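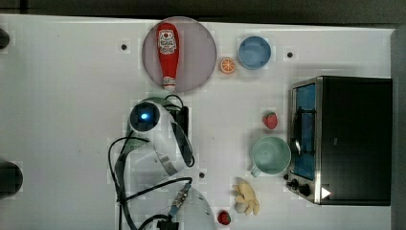 A tabletop setup seen from overhead, with the arm at left and a toaster oven at right.

Leave the Clutter on the Table

By Maribel Espinoza
Monday, April 22, 2024

Most of the groups I talk to that teach robot arms from examples are proud of how many examples they have. I would like them to be prouder of how different those examples are from each other.

Last November I spent a week with the data team at Kendura. Their target was 1,000 demonstrations of one task, putting a bottle on a plate. An operator drives the arm through the motion, the system records it, the table gets reset, and they go again. A good operator there can do 60 in a shift. The work is dull and it is harder than it looks.

The resets were the part that bothered me. Yeison Cuadros, who ran the station, had tape marks for every object, and he put each one back on its mark. The recordings came out clean, and the model trained on them did well as long as the tape was right. When somebody slid the plate a hand's width toward the edge, the arm went to where the plate used to be.

I think the tape should come off. Put the mug next to the oven one time and on the far side the next. Leave the bananas and a strawberry out even when the task has nothing to do with them. A kitchen counter has things on it that don't matter to the job, and a system that has only seen the things that matter will have no practice at ignoring the rest.

Sreekumar Shenoy, who manages the budget at Kendura, gave me the case against this, and it's a fair one. Varied resets are slower. Operators fail more often when the layout keeps changing, and failed attempts cost the same hourly wage as good ones. He figured that with a loose table his people would finish 300 demonstrations in the time they now finish 800. He also pointed out that the customer's contract counts demonstrations and says nothing about how they were laid out.

I would still take the 300. I'd also keep the failed attempts, labeled as failures, along with the ones where the operator fumbled the grip and recovered. Most teams delete those. An arm that has never been shown a recovery has nothing to copy when its own grip slips.

The contract is the real trouble. As long as buyers pay by the count, operators will be told to hit the count, and they will put the tape back down. Buyers could ask for a minimum number of layouts instead, and for a few recordings picked at random that they can sit and watch before they pay.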